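Gripper notes: thick fingers, thin cloth

10/11/2018

I've been looking forward to writing this one up! If you read the April post you'll remember that I was stuck on cups and boxes, and that I swore I was done with soft things after the napkin business. Well, I'm back on soft things, and I'm having a great time.

The job is laundry. Pick a garment out of a bin, carry it, deal with a dryer. It sounds like a chore (it is a chore) but for comparing grippers I can't think of a better one, because cloth shows up every weakness you have. A mug forgives a sloppy approach. A shirt folds over, slides off one finger and hangs on to its neighbor.

I've got two sets of fingers to compare, both on the same arm. The Nirier set is the slim one, with a soft pad. The Gramport set is thicker, dark and glossy, with blunt tips, and I expected to hate it. Shiny fingers on fabric? But the blunt tips can push right down into a heap without poking through anything, and when they close they gather the cloth up between them into a nice fat pinch. 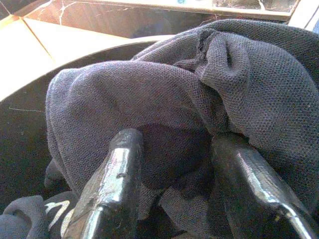 Dark fingers closing on a purple-gray knit in the black bin, from the wrist camera.

Aoife Rafferty, who talked me into the thick ones, told me to stop aiming for edges and go for the highest fold. I ran it both ways, 90 picks per finger set, and she's right for the thick fingers. With the slim ones I still like an edge. They can get under a hem, and then you have some idea which way the garment is going to hang once it's up.

The wrist camera deserves its own paragraph. Up close it's lovely, you get the weave and every little crease, but glossy fingers throw bright streaks and my old grasp code kept reading those as edges. I spent a whole evening blaming the calibration! In the end I masked out the finger area and brought the exposure down a bit, and the false edges went from constant to rare. Dark cloth in a dark bin is still hard. I'd like to try a matte wrap on the fingers before I buy any new hardware.

Then there's the dryer end of things, where the wrist view is much less use to me. Once a big piece of fabric is hanging from the gripper it can cover half of what you need to see, and the door is a big awkward shape to work around. So I lean on the higher camera there and treat the wrist one as a second opinion.
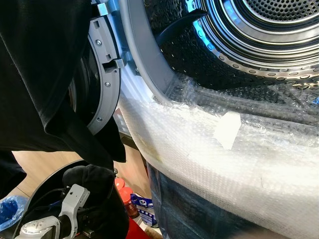

The other thing I changed was the controller. The Himthorpe default closes to a set width, fine for boxes and pretty bad for cloth, where the same shirt can be one layer or six. I switched to closing until the motor current rises, then holding, with an 800 ms pause before the lift. Drops with the thick fingers came down to 3 in the whole run. The slim set had 19, mostly heavier pieces sliding out on the way up.

I'm not ready to call it for the Gramport set yet. Socks are next, and I have a feeling the slim fingers will get their own back there. Aoife also wants me to try the Ó Néill pads, which are supposed to be grippier, so if you've used them on knits please leave a comment and tell me how fast they wear!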